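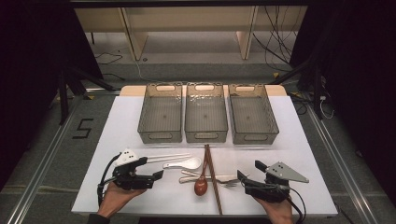

그림 4-1. 흰 젓가락, 긴 갈색 나무젓가락, 흰 도자기 국물용 숟가락

동아시아 식생활사 4주차 강의노트: 숟가락과 젓가락의 길
2023년 9월 10일 수정본 (90분 수업용)

지난주에는 솥과 시루까지 했습니다. 이번 주는 제가 한 학기 중 제일 좋아하는 주제, 수저입니다! 매일 손에 쥐면서도 길이나 끝 모양을 따져 보는 일은 드문데, 그 작은 차이 속에 곡식과 국물, 밥상의 크기, 그릇을 드는 예절까지 다 들어 있습니다.

1. 시작은 숟가락
중국 고대의 식사에서 먼저 자리를 잡은 도구는 숟가락, 한자로는 비(匕)입니다. 기장과 조로 지은 밥은 찰기가 적어서 젓가락으로 집기가 까다로웠고, 『예기』에는 기장밥을 먹을 때 젓가락을 쓰지 말라는 구절이 나옵니다. 젓가락은 국 속의 건더기를 건지는 데 썼습니다. 은허에서 나온 청동 젓가락도 식탁용이 아니라 조리용으로 보는 견해가 많습니다.

판도가 바뀐 계기로는 흔히 두 가지를 듭니다. 하나는 한나라 이후 퍼진 밀가루 음식, 특히 국수입니다. 또 하나는 찰기 있는 쌀밥이 늘어난 것이고요. 밥이 뭉쳐지니 젓가락으로도 먹을 수 있게 되었고, 숟가락은 점점 국물 쪽으로 밀려났습니다.

2. 이름이 바뀐 사연
옛말은 저(箸)입니다. 그런데 이 글자가 '멈추다'는 뜻의 住와 소리가 같아서 뱃사람들이 꺼렸다고 합니다. 배가 멈추면 큰일이니까요. 그래서 '빠르다'의 快를 끌어다 부르기 시작했고, 여기에 대나무 변을 얹은 글자가 지금의 筷입니다. 명나라 때 기록인 『숙원잡기』에 이 이야기가 실려 있으니 꼭 찾아 읽어 보세요. 정말 재미있습니다. 한편 일본은 箸를 그대로 쓰면서 '하시'로 읽고, 우리말 '젓가락'의 앞머리에도 옛 글자의 소리가 남아 있습니다.

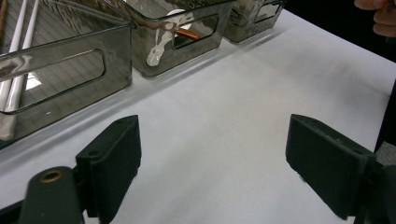
- 46 -

3. 세 나라의 모양 비교
중국: 길고 굵은 편이며 끝이 뭉툭합니다. 큰 상에 둘러앉아 가운데 음식을 덜어 오는 방식과 잘 맞습니다.
일본: 짧고 끝이 뾰족합니다. 생선 가시를 바르기에 좋고, 각자 앞에 상을 받는 관습도 길이와 관련지어 설명합니다.
한국: 금속제가 많고 납작한 것이 흔합니다. 무엇보다 숟가락이 끝까지 살아남았습니다! 밥과 국을 모두 숟가락으로 뜨는 습관은 이웃 나라와 견주면 꽤 독특합니다.

무령왕릉에서는 청동 숟가락과 젓가락이 함께 출토되었습니다. 백제 왕실에서 이미 둘을 같이 썼다는 점을 기억해 둡시다. 고려 시대로 가면 자루 끝이 제비 꼬리처럼 갈라진 숟가락이 나타나는데, 휘어진 옆모습이 얼마나 우아한지 수업 때 도면으로 같이 보겠습니다.

4. 놓는 방향
일본은 먹는 사람과 나란하게 가로로, 한국과 오늘날의 중국은 세로로 놓습니다. 당나라 때 그림에는 중국에서도 가로로 놓은 모습이 보입니다. 언제, 왜 돌아갔을까요? 의자와 높은 탁자의 보급, 북방 민족의 식탁용 칼 등 설이 여럿입니다. 조별로 한 가지씩 맡아 근거와 약점을 정리해 오세요.

읽을거리와 과제
- 교재 66쪽 도표, 곡물과 식사 도구의 관계
- 에카르포르트 생활사 자료실 온라인 목록 (수록 유물 3,531점, '수저' 항목만 봐도 충분함)
- 집에서 쓰는 수저 한 벌을 골라 길이, 재질, 끝 모양을 재고 한 쪽으로 정리. 할머니 댁 수저라면 더 반갑습니다.
- 기말 보고서 주제 신청은 11월 첫 수업까지

다음 주: 소반과 교자상, 혼자 먹는 상과 같이 먹는 상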